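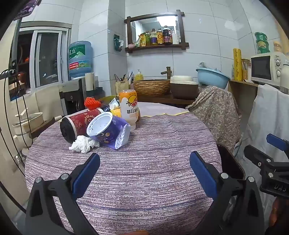 Striped cloth, pads open. Mixed household items to the left.

Lab > Notebooks > End effectors > Flisach hand-held kit

Wednesday, entry 227. D. Vincze

Second session with the Flisach pair on evaluation from Tondano. Kitchen setting, round table, window side. Purpose is to decide whether we keep the kit or go back to the Niledov units when the trial lapses in January.

Pads first. The blue finger pads are softer than the Niledov ones and mark less on glossy packaging. Side grip on the upturned squeeze bottle is acceptable if the approach is low; near the top it pivots. Tissue and thin plastic bag: pinch from above only, fingers nearly closed before contact. Cylinder on its side: rolls if one pad touches early. Same complaint as last session.

Linkage play on unit 991 measured again at the fingertips, no change. Unit 941 is stiffer on opening. Have not stripped it. Supplier says do not lubricate the pivots, so I have not.

Patterned cloth is a fair test for the tracking. Log 3022 has one dropout, during a fast sweep towards the window. Dénes to rerun it slowly before we blame the software.

Two units over the one table next. Agree who moves first, and keep the second arm out of the near half until the first is clear. 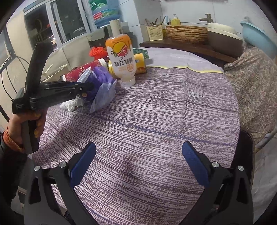 Open points

- Ask Tondano for the price of spare pads, sold singly or in pairs.
- Dimaculangan quote covers calibration but not return carriage. Query.
- Check screw torque on both linkages before packing up.
- Cable strain relief on the stand side needs redoing.
- 941: send back or swap? Leaning towards swap.

Workshop notebooks, internal use. Contact: D. Vincze | Back to top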